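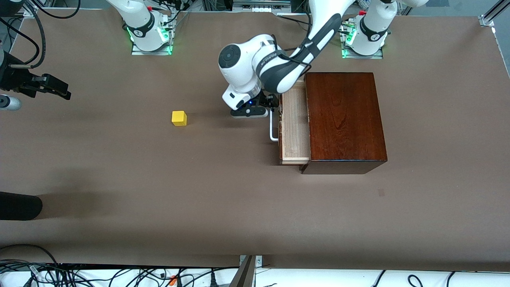

Photo: Grumow Manipulation Lab, bench camera

Drawer and Cube Bench: Pre-Run Inspection Checklist, With My Comments

I've kept this list going since we started the Cemadell runs, and it has grown a fair bit (sorry to anyone who liked the one-page version!). Go through it before every evaluation block, both arms, and write the result in the bench log even if everything is fine. A blank line in the log tells me nothing on Monday.

Cemadell, for anyone new, is our method for letting the policy choose which arm does the work. We trained it on 3117 teleoperated demonstrations and then scored it over 1304 autonomous trials, and the part I'm still excited about is that it picks up a cube and deals with a drawer without being told which comes first. It is also very good at learning our bad habits, so please be fussy.

1. ARMS AND BASES

1.1 Status lights on both bases green. OK / Not OK
Comment: Green at the foot of each base before you load anything. If one is any other colour, stop there and sort it out.

1.2 Mounting plates tight, no rocking. OK / Not OK
Comment: Hand on the base, gentle push, both ways. I found a loose bolt in April that had been making our left-arm numbers look terrible, and I'd spent a whole week blaming the network. Lovely week.

1.3 Cables clear of the full sweep of both arms. OK / Not OK
Comment: Run the slow sweep and watch it all the way. The clips at the mounts are fine, it's the loops higher up that snag.

1.4 E-stop tested at both ends of the bench. OK / Not OK
Comment: Pressed, as in physically pressed. Looking at it doesn't count.

2. TABLETOP

2.1 Surface wiped, nothing on it apart from the task objects. OK / Not OK
Comment: The matte brown top hides pencils and cable ties wonderfully. It also has a small dark mark on it near the cabinet. Leave it alone, please, no solvents.

2.2 Cube placed from the start sheet. OK / Not OK
Comment: Use the printed position for that trial number. We all think we place things randomly and we all put the cube where the robot likes it. I went back through my own hand-placed starts and they were embarrassing.

2.3 Light level logged. OK / Not OK
Comment: We run at 1000 lux at the tabletop. Shadows are allowed, we want some in there, but the meter reading has to be in the log so we can sort the trials afterwards.

3. CABINET AND DRAWER

3.1 Cabinet square to the bench marks. OK / Not OK
Comment: It creeps. The arm leans on it a little at the end of each close, and over a long block that adds up.

3.2 Drawer slides freely through its full travel. OK / Not OK
Comment: Pull it out and push it back by hand 2 times. If it sticks, a rub of candle wax on the runners fixes it, and then you note the wax in the log. A slippery drawer is an easier drawer! We had one set of trials from the Gumonthorpe bench that looked like a breakthrough and was mostly wax.

3.3 Handle firm, no twist. OK / Not OK
Comment: Grip the white bar at its outer end and try to turn it. A handle that gives will still open the drawer nine times out of ten, and the tenth one goes down as a policy failure that wasn't.

4. GRIPPERS AND WRIST VIEW

4.1 Finger screws snug, pads clean. OK / Not OK
Comment: Snug only. The housings are easy to strip.

4.2 Both fingers visible along the bottom of the wrist view. OK / Not OK
Comment: If a finger has dropped out of view, the mount has shifted and you need to redo the calibration. Compare with the one below, where you've got a finger either side and the handle bar standing nice and clear against the grey.

4.3 Lens clean. OK / Not OK
Comment: Blower first, cloth second. If you see specks in the view, move the arm a little. Specks that move with the background are out in the world, specks that stay put are on the lens.
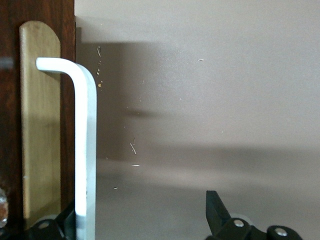 One reader of the last version wrote in to say that the wrist check should come before the drawer check, seeing as a shifted mount means recalibrating, and recalibrating means moving the cabinet, and then section 3 has to be done all over again. The same person would like a separate score for handle contact, so that a run which reaches the bar and then slips isn't lumped in with one that never gets near it.

Fair call on both. I'm leaving the order alone until the current block is finished, but if 4.2 fails, go back and redo 3.1. The contact score is already in the new log sheet, columns F and G, and I've started filling it in for the old trials from the recordings. Slow going!

5. BEFORE YOU PRESS START

5.1 Checkpoint name written in the log in full. OK / Not OK
Comment: "Latest" is not a name.

5.2 Disk space checked. OK / Not OK

5.3 Gate closed, hands out, second person told. OK / Not OK
Comment: Saturday runs too. If you can't find a second person, do the labelling backlog.

Signed sheets go in the blue folder by the Leclerc rig, and I pick them up at 4 pm.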